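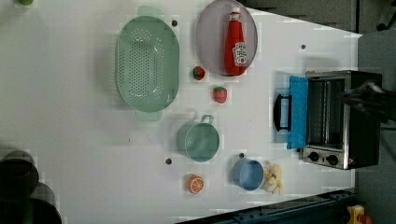

Dual enrollment lets a high school student take a college course and have it count on both transcripts. These notes cover Unit 6, how credit is earned and how it transfers. Students mix up three words every year, so we start there. A course is what you sit in. A credit is what the college records when you pass. A requirement is the slot that credit fills in a degree plan. Think of a round plate with a ketchup bottle lying across it: the plate is the requirement, the bottle is the credit, and a credit can land on a requirement without being a neat fit. When that happens the college may count it as an elective.

Eligibility at Stirnitz College

Applicants need a placement score of 500 or higher in reading. For college algebra the score is 600. A student who misses one score may still enroll in courses that don't use it. Forms are due January 3rd's office closing in most years; this year the date is printed on the form as 3rd January.

Workload

A three-credit course expects two hours of study for each hour in class. Fikri Gunawan's advising sheet, handed out in July, has a blank weekly grid. Fill it in before you register, and include jobs, sports and travel time.
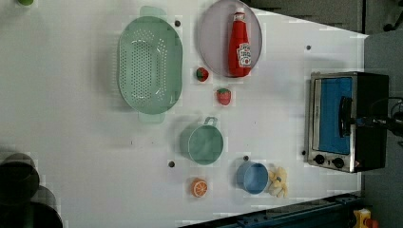

Unit 6: toy kitchen items on a white tabletop.

Transfer

Public colleges usually publish a table of equivalent courses. Private ones often review each syllabus, so keep yours. Vidal University asks for the full syllabus and one graded paper. A grade below C is not accepted there, though it stays on the Stirnitz transcript.
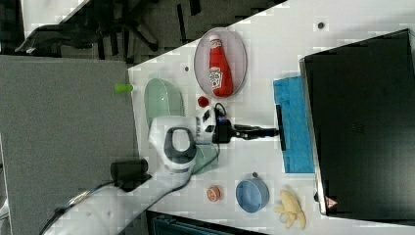

For next class

Read pages 1 to 178 of the Juston reader, skipping the appendixes. Bring one question about a college you might attend. Didier Ferrand from the records office will take questions in the second half.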